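# Storing Blocks, Offcuts and Other Heavy Pieces in the Workshop

Guidance for users of the Durkavetti shared workshop. Revised in March by Judit Vörös; please keep a copy by the bench.

## Before anything is put away

Pieces should be brushed down before they go into storage. Dust and filings left on a block will mark the one beneath it, and they collect in the corners of a bin where they are awkward to reach. A stiff hand brush is sufficient for most work. Oily pieces should be wiped with a dry rag, and the rag placed in the lidded tin by the door.

Sharp edges are to be eased with a file. Members who are unsure whether an edge is safe should ask Miklós Csonka, who keeps the files in the second drawer and would prefer that they were returned there.

## Choosing a container

- Small fixings belong in the lidded tubs on the wall rack.
- Light timber offcuts may be stood upright in the tall crate.
- Blocks and solid bar go in the metal bins at floor level, never on the upper shelves.
- Anything over 13 kg is to be moved by two people or with the lifting trolley.

Cardboard boxes are not suitable for heavy pieces, even for one night. The base gives way without warning, generally when the box is being lifted.

## Using a divided bin

A bin with two compartments is best filled from one side only until that side is complete. Mixed sizes should not share a compartment. Rectangular pieces are laid flat, with the long sides parallel and a finger's width left between them, so that each can be gripped at its end without disturbing its neighbour.

Where the sides of the bin slope inwards, the space at the floor is smaller than the opening suggests – measure at the bottom. A block that is forced against a sloping side will ride up and tip when the next one is lifted out.

Stacking is permitted to two layers. A thin sheet of hardboard between the layers protects the faces and makes it easier to see when a piece has shifted.

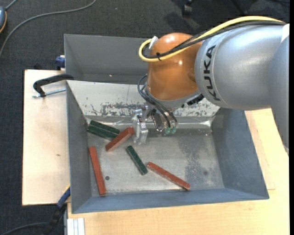
## Care of painted metal

Scratched paint on a dividing panel is to be expected and does not in itself call for repair. Flaking paint is another matter, as the chips find their way on to finished work. Rub the loose edges back with medium abrasive paper, wipe away the dust, and apply one thin coat of metal primer. Allow it to dry overnight before a top coat is added.

Bins kept against the outside wall should be raised on battens and checked for rust every 3 months. Light rust can be removed with wire wool and a little oil. If the metal has thinned or a seam has opened, the bin must be taken out of use and Wayne MacDonald informed.

## Clearing out

Each compartment should be emptied completely from time to time. Shavings, loose bits of wrapping and strips of tape gather in the lower corners, and a vacuum nozzle will remove them more thoroughly than a brush. Pieces without a name or job label are moved to the Lodumix shelf, where they remain for 7 days before being offered to other members.

Labels for the bins are available from Gergely Pálfi. Please write in capitals, using the paint marker – ordinary felt pen rubs off metal within a few weeks.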